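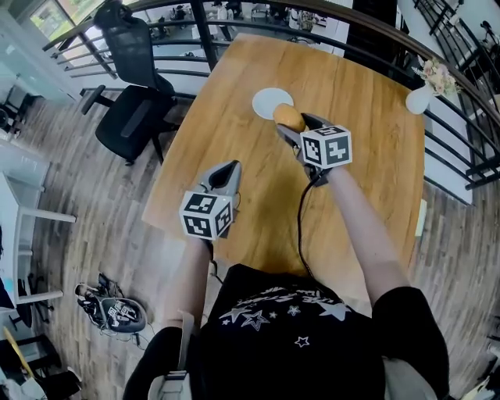

Drultwood Opens Its Side-by-Side Trial of Hand-Held Grippers

August 24, 2020
By Naima Mahrous, Drultwood

I've been wanting to share this one since February, when Siham Amrani and I first started arguing over finger shapes at lunch. Drultwood is now running a proper comparison of two hand-held grippers, the Bech and the Tusel, and we're opening the results to anyone who builds or buys this kind of gear!

The plan is simple enough. Each of our 17 operators gets the same set of everyday table jobs (pick up the food item, move it to the plate, let go without a bounce) and repeats them with both models. We're aiming for 500 recorded picks per gripper, and each session runs around 2 hours with breaks, since wrists get tired faster than you'd think. Tracking comes from marker cubes on the tools, so we can compare hand paths as well as drops.
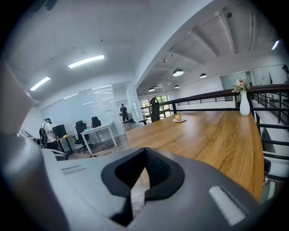
I'll admit I came in with a favorite, and I've been told to keep it to myself until the numbers are in. What I can say is that round, soft things are where opinions split — people who love one set of fingers on a potato shape grumble about the same set on a bun. Cable routing gets a lot of comments too, and we've already changed ours once.

"I wanted a test that looks like somebody's kitchen table," says Chaimae Tazi, our trial lead. "If a tool only behaves on foam blocks, I'd like to know early."

The analysis is being done by Zineb Ghoneim at Clina, who hasn't used either gripper and plans to stay that way until she's finished. We'll post the full pick logs along with her write-up, failed grasps included.

Want to bring your own gripper for the next round? Please do, we have table space — just write to Siham first so she can sort out mounts.

Contact: Siham Amrani, Drultwood Press Desk | © 2020 Drultwood | Back to top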